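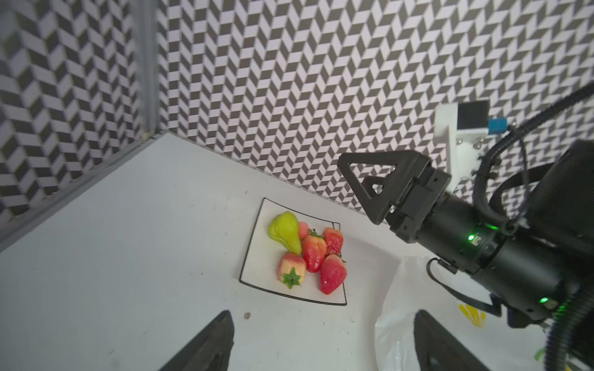 Play fruit on a square plate, between two arms. Soft-looking shapes like these are a fair test for any gripper.

Choosing fingers for a bench arm: what to try before you buy

Fingers are the cheapest part of an arm to swap and the part that makes the most difference. We tried 3 sets at the kitchen-size bench: the Girkon open-frame fingers, the Wiriya flat paddles and a plain pair of Rallness blocks with rubber glued on.

Start with fruit. Artificial pears and strawberries are light, they roll, and each one has a narrow end and a wide end. Put them on a plate with a raised rim. A finger that does well on a bare table may knock the rim every time it comes in low.

Girkon. Best on round things. The open fingers flex a little and wrap the wide end of a pear. They slip on strawberry tips, so come in across the shoulders, just under the leaves.

Wiriya. Best in a crowd. The thin paddles slide between two pieces that are touching. They need a slower close, or the fruit squirts out sideways.

Rallness. Fine for boxes and jars. On fruit they pushed more than they picked. The rubber also collects dust, so wipe it with a damp cloth and let it dry.

A few tips for testing at home:

Pick from the middle of the pile as well as the edge. The edge is easy.

Turn the plate a little between tries. A plate set square to the arm hides wrist problems.

With two arms, move one at a time until you trust the stops. Then try handing a piece across.

Keep cables clear of the elbow and check them by hand through the full swing.

Try a plastic bag last. It is the hardest thing on the table for all three sets, and thin film gets caught in any finger with holes in it.

Write down the misses. Our Plavach controller keeps a log of 1,000 moves and then overwrites the oldest, so copy it off before a long run.

If you can only buy 2 sets, get the Girkon and the Wiriya. Swapping takes one hex key. Run the homing routine again after every swap, even between fingers of the same length.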